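Can my landlord keep the deposit over carpet wear?

Turnora
Moving out of a 2 bedroom in Gourlay after 8 years. They want to keep my whole $1000 for "worn carpet" — is that even allowed??

Plundetti
Ask for it itemized, in writing! Mine tried this in June and backed off once I brought up the carpet's age. Normal wear is usually on them.
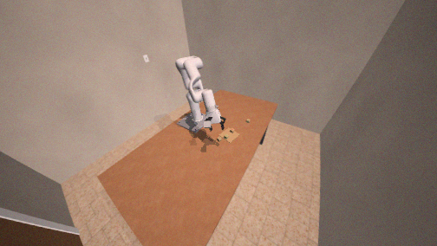
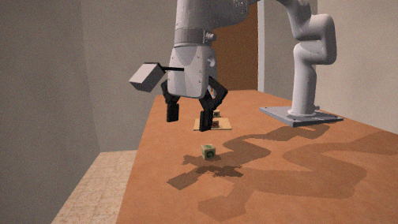
Lundden
I'd check your lease first. My old place billed me $2940 for floors and paint, and I ended up in small claims. Bring your move-in checklist if you kept it.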